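社区互助 › 家居与维修
阅读时间:4分钟

餐桌桌面起白印,自己打磨上油可行吗?

桌子是二手买的,棕色大桌面,卖家说是实木,牌子叫Zosari,我没查到更多资料。一月份搬进现在的房子,餐桌靠着暖气放,过了几周桌面上出现两块发白的印子,都是放过热锅的位置。另外靠窗那头摸起来发涩,水滴上去很快就渗进去。

我问过本地一家叫Gestidau的家具翻新店,整张桌面打磨加上木蜡油,报价2,339元,不含搬运。这张桌子买来才花了3,000元,觉得不太划算。想问三件事:白印能不能不打磨就去掉;如果要打磨,用多少目的砂纸;木蜡油和清漆选哪个。家里有小孩,天天在上面吃饭写作业。手里只有一台借来的圆盘砂光机,没用过。

Sunil Marikar

先确认是不是实木。蹲下来看桌板端头,年轮纹路和桌面能接上的一般是实木,端头贴了一条封边、纹路对不上的多半是贴皮。贴皮只有薄薄一层,机器一磨就穿,补不回来。

白印是水汽进了漆膜,木头本身通常没坏。先垫一块干的棉布,熨斗调到低温,不开蒸汽,每次压几秒就拿起来看。我家的茶几压了五六次,印子淡到不注意看不出来。如果印子发黑,那是水已经到木头里了,这个办法没用。

要磨的话,从120目开始,然后180目,最后240目,都顺着木纹走。圆盘砂光机容易留圈印,第一次用先找块废木板练手,机器没停稳不要往桌面上放。240目这一遍我建议手磨。磨完用吸尘器吸一遍,再用拧得很干的布擦,等干透再上油。

油和漆的选择看你愿不愿意保养。木蜡油局部坏了可以局部补,缺点是怕热锅,每年要补一次。清漆耐脏,坏了就得整面重来。我用的是Dutico的木蜡油,一小罐119元,一张六人桌薄涂两遍有剩。涂完十几分钟把多余的油擦干净,不擦会发粘。擦过油的布要摊开晾干或者泡水,不能团成一团扔垃圾桶,会自燃。

Frans Geerts

楼上说得比较全,补充几点。

桌子先从暖气边上挪开,至少留70厘米。不挪的话今年磨好,明年冬天还会干裂。

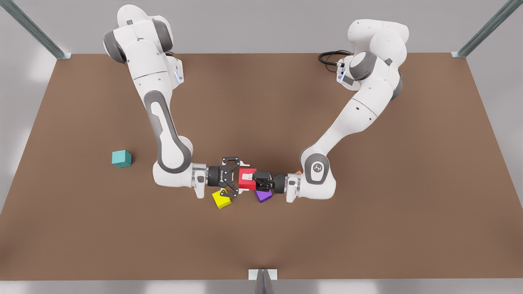

第14期 · 第32页

发涩吸水的那一头,原来的涂层应该已经没了。可以只处理那一头,但新旧颜色会有差别,日晒过的木头磨开以后会浅一截。介意色差就整面做。

关于小孩,看罐子上有没有写可接触食品,写了也要等完全固化。罐子上写的表干时间是可以摸,固化往往要一到两周,这段时间不要铺桌布,也不要放湿杯子。我当时第三天就铺了塑料桌垫,揭下来粘掉一片,又重新磨。

2,339元的报价可以问问包不包括桌腿和侧边,有的店只算桌面。

havlíček以前在这个版写过一篇去水印的帖子,搜Havlíček能找到,里面有熨斗法和牙膏法的对比。牙膏法我试过,会把漆面磨亮一块,侧着光看很明显,不推荐。

老周不老

直接买块桌布盖上就行了,我家盖了好几年。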